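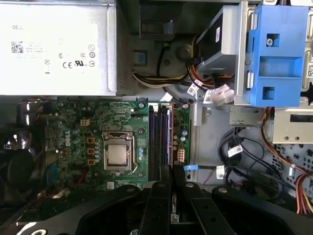
Fiscal sponsorship

Fiscal sponsorship is an arrangement where an established charity lets a smaller project run under its legal roof. The project gets to accept tax-deductible gifts and apply for grants without becoming a charity itself, and the sponsor gets a fee and a fair amount of paperwork. I've been on both sides of this (first with a neighborhood reading program, later as the person at the sponsor who opened the mail), so I'm going to explain it the way I wish somebody had explained it to me.

How it works

The money goes to the sponsor. That's the part people stumble over! A donor who loves your project writes the check to the sponsor, the sponsor books it as a restricted gift, and then the sponsor spends it on your project or passes it along to you. Legally it's the sponsor's money, held for a stated purpose, and the sponsor has to keep control over how it gets used. If a sponsor tells you they'll just forward whatever comes in, no questions asked, I'd look elsewhere. The tax people call that a conduit and they don't like it.

The two common models

In the United States most folks talk about Model A and Model C. Under Model A the project is simply part of the sponsor. Your staff are the sponsor's employees, your lease is in the sponsor's name, and its insurance covers your events. Under Model C the project is its own separate thing, maybe a small company or an unincorporated group, and the sponsor makes grants to it. There are other letters too, but I've only ever run into those in books.

When I joined Grullard we did Model A for nearly everybody. Agustina Huenchumán ran a seed library with us that way and loved never having to think about payroll. Kuo-hua Wan's film project was Model C, since he wanted to own the finished film outright, and under Model A the rights would have been ours unless we'd signed something saying otherwise.

Fees

Sponsors usually keep a percentage of what comes in. We charged 7 percent on private gifts and 10 percent on government grants, which take a lot more reporting (so much more reporting). Some places also want a minimum balance or a setup charge. Ask whether the fee comes off the top or as you spend, and who keeps the interest.

The agreement

Get it in writing, and read the exit section first. I mean it. Ours gave either side 30 days to end things, which sounded generous until Eyvindsson, a tenants' advice project, tried to move to a new sponsor in June with a grant half spent. The funder had to approve the transfer, the new sponsor had to show it was a qualified charity, and it all dragged on through the summer. A good agreement also says who owns the name, the mailing list and the website.

Leaving

Plenty of projects stay sponsored forever and are perfectly happy. Others use the time to get their own charitable status and then spin off, taking their remaining funds with them. Dronis, a youth choir, left us with a balance of $639 and a very long list of donors, and I still get their concert flyers.

See also: Donor-advised fund; Restricted gift; Unincorporated association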